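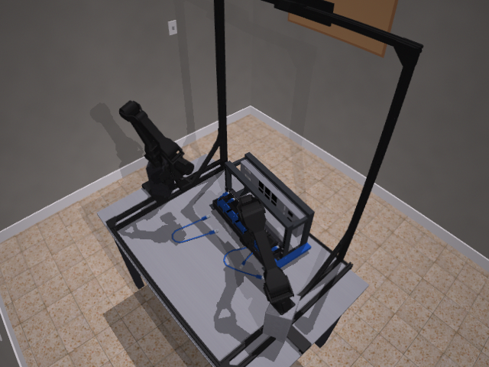
Light grey top, black metal frame, speckled beige floor tiles

Prusell Speckled Floor Tile – Beige

If you have ever mopped a plain cream floor in the morning and found it covered in paw prints by lunch, you will know why we are so fond of this one. The Prusell is a warm beige tile scattered with small brown flecks, and those flecks are wonderfully forgiving of crumbs, grit and whatever comes in on the bottom of your boots (we have it in our own tea room, and it gets a good deal of abuse in there!).

It suits utility rooms, workshops, hallways and kitchens, and it sits very happily beside grey walls and a white skirting board. People do worry about putting a warm floor with a cool wall, but we think the two get along nicely. Kumudini Sarkar, who looks after our sample desk, will gladly post you a cut piece so you can try it in your own light – do look at it in the evening too, with the lamps on.

Sold in boxes, matt finish, suitable for walls and floors. Works with underfloor heating. Product code 2959.

Laying and grouting

We suggest a 3 mm joint. The Debnath grout in Oatmeal is the closest match to the background colour, though Biseo in Mid Brown picks out the flecks and hides more dirt over the years. Please mix tiles from several boxes as you go, as the shade varies a little between batches, and order a bit extra for cuts. Our fitter Petrică Mocanu likes to lay a couple of rows dry first and have a cup of tea while he looks at them, and his floors are lovely.

Sealing isn't needed. For everyday cleaning use warm water and a small splash of Drito floor soap, and go easy on it, as too much leaves a film.

Delivery

Free on orders over £100. Pallets come to the kerb only, so do have somebody about to help you carry the boxes in. Unopened boxes can be returned within 2 months. The next batch is due in March.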